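Cladeo Table Booking and Buffet Control: Operator Guide, revised 10 Mar 2026

## 4. Setting up an all-you-can-eat sitting

Section 4 covers the creation of a fixed-price sitting, the time limit that applies to it, and the charge for uneaten food. It assumes that the floor plan has been entered (Section 2) and that every member of the front-of-house staff has a personal PIN (Section 3).

Settings in this section can be changed only by a user with the Manager role. Shift leaders may view them.

### 4.1 Create the sitting

1. From the main menu, select **Service**, then **Sittings**.
2. Select **New** and enter a name of up to 15 characters. The name is printed on the customer's bill, so it should be one that customers will recognise.
3. Choose **Fixed price** as the sitting type.
4. Enter the adult price and the child price. Both must include tax.
5. Enter the age at which the adult price begins.
6. Assign the dining areas in which the sitting is offered. An area may belong to more than one sitting if the hours do not overlap.
7. Select **Save as draft**.

A draft sitting does not appear on the booking page and cannot be opened at the till.

> **Note:** Prices entered here replace any fixed price held on an Arier till. If the two are linked, send the new prices to the till before the start of service. Tables opened earlier keep the old price until they are closed.

### 4.2 Set the time limit

1. Open the draft sitting and select **Duration**.
2. Enter the length of the sitting in minutes. The default is 90.
3. Under **Last order**, enter how long before the end of the sitting the kitchen stops taking orders from the table.
4. Under **Clock starts**, choose **When seated** or **When first order is placed**.
5. Turn on **Show remaining time** if customers are to see the time on the table screen.

The clock does not close the table. When it runs out, the table turns amber on the floor plan and the server is asked to offer the bill or extend the stay. An extension requires a PIN and is recorded against the user who approved it.

**Caution:** Changing the duration during service affects every open table in the sitting, including those already past last order. Make the change after the final bill has been settled.

### 4.3 Set the charge for uneaten food

The charge is optional and is turned off by default. Where it is used, the amount and the conditions must be shown on the menu and at the entrance before customers are seated.

1. Select **Charges**, then **Uneaten food**.
2. Choose whether the charge applies per plate or by weight.
3. Enter the amount.
4. If the charge is by weight, pair the Stubbs bench scale by following the steps in Section 7. The scale accepts a full tray of up to 2,000 grams.
5. Enter the wording that will appear on the bill.

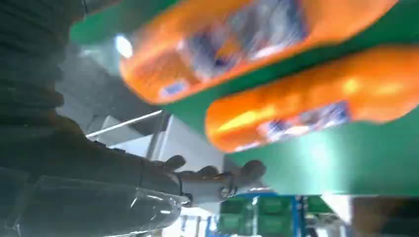

**Can the charge be added to a bill automatically?**

A member of staff must add it by hand and enter a PIN. The system will offer the charge when the table is closed, but it will not apply it without approval.

A charge may be removed until the bill is paid. After payment it must be refunded through the till, and the refund will show in the daily report under **Adjustments**.

### 4.4 Recording a refused or ended sitting

Management may on occasion decline further service to a customer. The guide does not advise on when this is lawful or suitable. The following steps apply only to the record.

1. Select the table, then **More**, then **End sitting**.
2. Choose a reason from the list. Do not enter remarks about a customer's body, health or appetite.
3. State whether the customer paid in full, in part or not at all.
4. Have a manager confirm the entry.

Entries are kept for 366 days and are then deleted. A customer may ask for a copy at any time in that period, and the request should be passed to the privacy contact named in your service agreement.

### 4.5 Publish and test

1. Open the draft and select **Publish**.
2. Make a test booking in training mode for two adults and one child.
3. Open the table, place an order and print the bill.
4. Check the prices, the sitting name and any charge wording.
5. Cancel the test booking.

If the bill prints without the sitting name, the Arnska printer is using an older layout. Load the current layout from **Devices**, restart the printer and print again.

Corrections to this section should be sent to Coralie Maihi, Documentation, quoting the section number. The next revision is due in August.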